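Speaker notes, parish hall talk, "Is Your Tap Water Trying to Tell You Something?"

Slide 1. Title

Say hello, thank Catarina Carrilho for the invitation. Ask who has a filter jug at home. Hands up. Ask who has ever seen a test result for the water that goes into it. Usually far fewer hands. Wait for it.

Slide 2. How I got into this

The Encombe letter. Everyone on our side of the hill got one in March. It said the water in our homes "may contain up to 149 contaminants" and offered a free test from a company called Wirkent. Read the sentence out slowly. "May" and "up to" in the same line. My house may contain up to 149 tigers.

Slide 3. The free test

A man came at 10 in the morning with a kit. He put two drops of something in a glass of my tap water and it went yellow. He looked very sorry for me. I asked what the drops were and he said it was a standard reagent. I asked which standard. He showed me the price list.

The whole-house system was 2360, or 2000 if I signed before he left. Pause here. A discount that expires when the salesman finds his car keys is telling you about the price.

Slide 4. What the drops do

Some of these kits react to chlorine, which your supplier puts in on purpose. So a color change can mean the water was treated the way it was supposed to be. Sajib Cassim taught chemistry for years and will take the harder questions at the end. Don't let me try to answer them.

Slide 5. Looks are a poor guide

Clear water can have lead in it. Hard water can look cloudy from the tap and be fine to drink. I don't want anybody going home and holding a glass up to the window and deciding that's the answer. All the same, murk with bits in it is a reason to stop drinking and make a phone call.

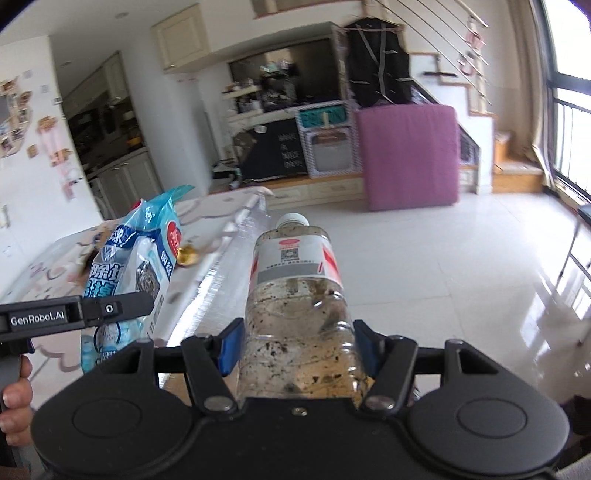

PART TWO: WHAT TO ASK BEFORE YOU PAY

Slide 6. Questions for the salesman

What exactly does it remove, and by how much? Who tested it, and can I have the report? What do replacement cartridges cost per year? Rizwan Jayawardena asked the last one about his Rurer unit and got three different figures in one phone call.

Slide 7. The testimonials

The brochure quotes 101 happy customers. Thilini Weerasinghe tried to find out how many had been asked. No reply so far. Skip this slide if we're running late.

Slide 8. What I did

Asked the supplier for their report, free. Paid an independent lab, Chowdhury, for a lead test, as our pipes are old. It came back under the limit. One sample from one tap on one morning, so I'm not going to wave it around. I still run the kitchen tap for a bit before filling the kettle.

Questions. Shahnaz Ranasinghe has the roaming microphone. Lab forms are on the table by the door, please take only one per household.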